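Brerner Park in late fall: stay inside or outside?

tealotter – Nov 3, 2020
We were at Brerner Park in October and stayed in the Silline apartments outside the gate, as always. My children now ask for the park hotel, so I would like to hear your opinions. The apartment costs much less, and we can have breakfast before the early opening.

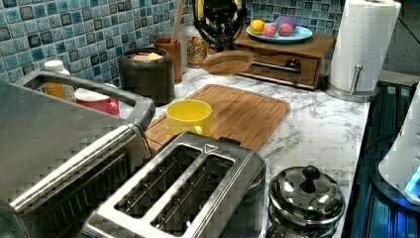

With the hotel you get the first hour on the Moser coaster, which is a big advantage. But I have seen rooms for up to $237 a night, and this seems to me too much for a bed.

Re: stay inside or outside?
queue_snail
I would pay it. In the first hour we rode Moser two times and the wait was 11 minutes. From Silline you must take the shuttle, and it is often full.

Re: stay inside or outside?
tealotter
The shuttle was never full for us – maybe we were lucky. Also we eat in the evening at the apartment, and this saves a lot.
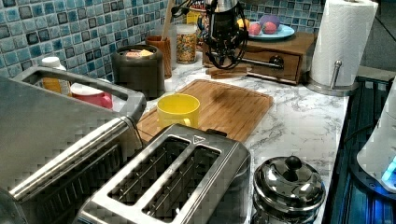
Kitchen counter with toaster, blue tiles behind

Re: stay inside or outside?
harborloop
I don't agree with queue_snail. In November the lines are short all day, so the early hour has little value. Keep the apartment and spend the money on the Stuvlow boat dinner. 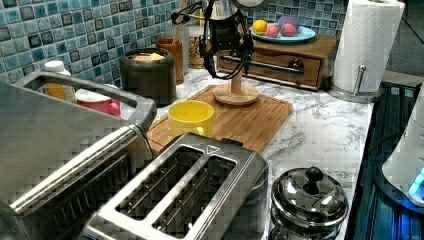 Re: stay inside or outside?
queue_snail
Short lines, yes, but Moser closes when there is wind, and mostly this is in the afternoon. Then the morning is your only chance.

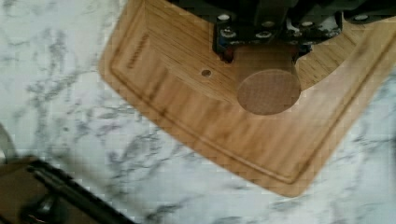 Re: stay inside or outside?
tealotter
I did not think about the wind. Maybe we do two nights in the hotel and the rest at Silline. Does the hotel keep the suitcases after checkout?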